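Picking Out of a Pile: Planner Notes
Speaker notes, Tuesday session

Slide 1. Say hi, say who I am, thank Sunil Nanayakkara for the planner diagrams (he drew them all over again after I changed the node names on him, sorry Sunil!). Mention that Orum is the planner and Miah is the segmentation part. People mix them up every single time.

Slide 2. Start with the bug, not the architecture. Last April we had a planner that looked great in replay and kept grabbing two toys at once on the arm. Soft things touch each other. The mask says one object, the fingers say two. Let the clip play twice, don't talk over it.

Slide 3. What the old stack did: segment, fit a box, pick the grasp with the best score, go. Four stages, each one throwing away what the one before it was unsure about. By the time we got to the motion planner it had one pose and no idea how shaky that pose was. Ask who in the room has built this exact thing. (Hands will go up. Mine too.)

Slide 4. What Orum does now. We keep the top 3 masks alive all the way through and plan an approach for each. If the approaches agree, go. If they don't, move the wrist camera a little and look again. The extra look costs us time and I'm fine with that. Someone from the Cesterley office will ask about cycle time, so point at the backup slide and keep moving.

Slide 5. Data. 1169 demonstrations in the Murberg set, all with hand-held grippers, mostly plush in and around cardboard boxes. Plush is mean to a segmenter: ears and paws poke out everywhere, and one toy's arm lies right across the next one's belly. Tags are the worst. Miah used to call a care tag its own object and Orum would very happily plan a grasp on it.
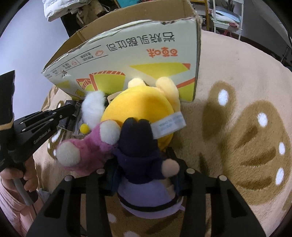

So the fix for tags was boring, we merge any small region into the neighbor it shares the most edge with, unless depth says there's a gap. Tahsin wrote it in an afternoon. Don't forget to say the threshold lives in the config file now, it was hard-coded for way too long and people got burned.

Slide 6. Finger width. We close until the current rises, then hold. No fancy force model. Over 2000 replayed closes went into tuning that one number, and I still don't love it for really floppy stuff.

Slide 7. What's still broken: long thin limbs, anything stuffed half under a box flap, dark fabric on dark fabric. Show the failure clip, let them laugh, then questions. If it's quiet, ask Tahsin Nanayakkara to tell the one about the sock.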